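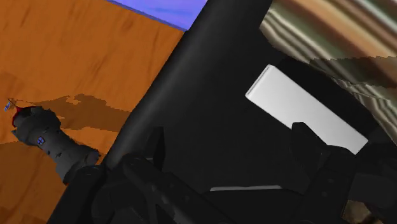
Momby tips, the ones I keep repeating

If you've been reading along you know Momby is the arm I've been putting together, half on my own dining table and half on the back bench at the Kaltivcombe workshop. Every time I post about it I get the same questions, so I'm putting the answers on one page and I'll keep adding to it when I learn something (usually by dropping something).

Most of this will work for any small arm with a two-finger gripper. I'm using servos and brackets from Nechyporuk and a free simulator called Grinus, but if you have other parts the tips don't change much.

Before you touch the real arm

Do your first practice in the simulator. I know, I know, you have a box of shiny parts and you want to see something move! But I ran the gripper 2000 times in Grinus before I let it close on anything in my house, and I'm still so glad I did, because a fair number of those runs put the fingers straight through the tabletop. In software that's funny. On my dining table it would have been a repair job and a conversation.

Put the camera view from the wrist up on your screen and leave it there while you work. The side view is prettier, and it will fool you completely. From the side everything looks lined up. From the wrist you find out how much of the view is just arm, and how little room you have left to see what you're reaching for. If the fingers block your object at the moment you need to grab it, tip the camera mount a little and try again. I went back and forth on mine for a whole evening and ended up with a setting I like, which I then forgot to write down. Write yours down.

Add some clutter to your practice table. An empty table makes everybody look like a genius. Throw in a plain block, something tall and knobbly, something with a stripe on it, and see if the arm still goes for the thing you meant. Mine went for the wrong object over and over until I slowed the approach and made it pause above the target first.

Don't fuss over how the simulator looks. Shadows with blocky edges, stretched patterns, colors that would make a decorator cry - none of it matters for learning where the fingers go. What you do want to get right is the size of things. Measure your real objects with calipers and type those numbers in. I guessed once, on a block, and when I moved to the real one the gripper stopped with a gap on both sides and just held air very proudly.

Fingers and grip

Stick something soft on the fingertips. I tried rubber bands (they roll), hot glue (peels off in one sad piece) and the bumpy drawer liner from the kitchen, and the drawer liner won by a mile. Cut it a little oversize, use contact cement, clamp it overnight with clothespins and trim it in the morning. When it gets dusty, wipe it with a damp cloth and let it dry before you run again.

Grip blocks on their long flat sides if you can. A block that's sitting at an angle wants to spin when the fingers close, and then you're holding it by two corners and it shoots out like a watermelon seed. Turn the wrist to match the block first, then close. It adds a second or so and saves you crawling under the bench.

Close slowly, then check, then lift. I used to do the whole thing in one motion and couldn't tell whether a bad pickup came from the grip or the lift. Now I have a little pause in between and I can see which one I messed up.

If one finger moves farther than the other, take the horn off the servo, center the servo with the power on, and put the horn back. Don't fix it in the code! I did, and then I changed a bracket weeks later and had a correction in there for a problem that was gone, and it took me until bedtime to find it.

Go around the finger joints with a screwdriver before every session. Little screws back out from vibration. A dab of the removable threadlocker helps (the removable one, please, read the bottle), but I still check.

Wires

Leave slack at the wrist. More than looks right. Turn the wrist all the way one way and all the way the other by hand, with the power off, and watch the cable the whole time. If it ever goes tight, start over. Mine pulled the connector half out, which gave me a gripper that worked only when pointed at the kitchen.

Spiral wrap is nicer than zip ties for anything that moves. Zip ties are great on the base. On the moving parts they have those cut-off ends that scratch everything, me included, and you have to snip them all to change one wire.

Label both ends of every cable. Masking tape and a pen, nothing fancy. I have 11 cables on Momby and every single one of them is black, and I bought them that way on purpose because I thought it would look sharp. It does look sharp.

Give the servos their own power supply and join the grounds. If your arm twitches or the controller restarts when the shoulder lifts, look there first before you start rewriting things.

The table

Clamp the base down, even for a quick test. Especially for a quick test! A reaching arm is a lever and it will tip itself over with great enthusiasm. I use 2 bar clamps with scraps of cork under the jaws so they don't mark the wood.

A wood top is fine, but watch for shine. My table has a glossy finish and under the ceiling light there was a bright streak that the camera thought was an object. A cheap cotton placemat fixed it. At the workshop the bench is so beat up that it's perfect.

Mark your home spot with painter's tape, one corner for the base and one for wherever you set your object. When something goes wrong you want to be able to put everything back just the way it was and watch it go wrong again.

Keep your coffee on a different piece of furniture. I don't think I need to go into it.

Working in a shared space

Kaltivcombe is wonderful and I'd never have finished the shoulder without their drill press, but you do have to plan a bit differently there. I pack the arm in a plastic storage bin with an old bath towel, folded so the gripper sits on top of everything with nothing leaning on it. Power supply goes in a separate bag. The first time, I put it all in together and the supply rode on top of the fingers the whole way over.

Put an off switch where a stranger can find it. I use a power strip with a big lit rocker, at the front edge of the bench, with a strip of red tape next to it. Somebody walking past should be able to shut it off without asking me how.

Friday evenings are packed, so if you need the long bench, come early or save your sanding for another day. I do my quiet jobs then, like cable labels and sorting screws into a muffin tin. (The muffin tin is my best tool. Each step of the build gets its own cup and I take the screws out in order.)

When you move from the simulator to the real thing

Run it at quarter speed with nothing on the table. Then quarter speed with something you don't care about, like an empty cereal box or a sponge. Sponges are terrific, they forgive everything. I'd save anything painted or breakable for much later.

Expect the first day to be a little worse than the simulator promised. Real joints have play in them. Mine came in 2 millimeters low at full reach, every time, and I went looking for some deep mathematical reason when the elbow bracket just needed tightening.

Change one thing, run it, write down what happened. I use a spiral notebook that lives in the bin with the towel. Half of it is unreadable, but the other half is where this page came from.

Still on my list: a better way to cover the elbow screws, a quieter fan for the controller, and some kind of lid for the muffin tin before I knock it off the bench again. If you've solved any of those, leave me a comment and tell me what you used - I'm especially desperate about the fan.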